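Debnath Software Laboratory
Gallery: Perception and Planning for Soft Goods

The Debnath Software Laboratory develops control, perception and planning software for robots that handle cloth. Its work in this area is organized under the Flullex project, which covers the complete software path from a wrist camera image to a finished motion of the arm. The gallery presents the current stage of that work, together with short notes on the software modules in use. It is maintained by Gayan Selvanayagam, who leads the perception group, and Prasanna Munasinghe, who is responsible for planning and tooling. Notes were last revised in July.

About the software

Flullex runs as a set of separate processes that exchange messages through Stusex, the laboratory's in-house middleware. Each process may be stopped, replaced and restarted without interrupting the others. This arrangement allows the perception group to test a new model in the morning while the planning group continues to work from recorded data.

The perception module labels each region of the wrist camera image as cloth, fixed surface or gripper. Cloth regions are then divided by texture and edge. Terry cloth has proved the most demanding material to date. The looped pile gives a weak and noisy edge, and two towels of similar color are easily merged into one region. A second model, trained only on hems and woven bands, was added to the module in the spring for this purpose. Its output takes priority wherever the two models disagree.

The training set for the hem model contains 1204 labeled images. A further 200 are held back for evaluation and are not seen by the annotators who work on the main set. Images with motion blur are kept in both sets, as the camera moves with the gripper and sharp images cannot be expected during an approach.

Planning is handled by Bastotix, a sampling planner written for confined spaces. Bastotix receives the labeled regions, proposes grasp points along visible edges and discards those that would bring a finger into contact with a panel or frame. The remaining candidates are ranked by the amount of free cloth on either side of the grasp. When no candidate passes, the arm withdraws and requests a new view – it does not attempt a blind grasp.

The controller closes the loop at 110 cycles per second. Finger position and motor current are logged on every cycle, and the logs are stored with the matching camera images so that any grasp can be replayed in full on a desktop computer. The replay tool is the part of the system most often requested by visiting groups, and documentation for it is being prepared.

Gallery

Images are published at the resolution used by the perception module and have not been retouched.

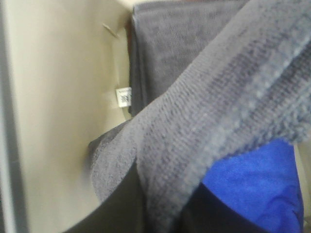
Wrist camera view of a light gray towel at the gripper finger, with a darker towel behind it and blue fabric below. The ribbed band and its frayed border are the type of edge the hem model is trained to follow.

Note on reference labels

Printed QR codes serve as position references within the work area. The Stusex calibration service reads a code whenever one is legible and otherwise carries forward the last accepted pose. Hanging cloth may cover a code at any time, and the planner is therefore required to operate for extended periods without a fresh reading.

Current work

Version 2 of the hem model is in preparation. It will add a confidence value for each point along an edge, which Bastotix will use when ranking candidates. Work is also under way on a shared file format for replay logs.

Requests for access to the replay tool may be addressed to Prasanna Munasinghe at the laboratory. Questions concerning the image sets should be directed to Gayan Selvanayagam. Requests are reviewed each Monday.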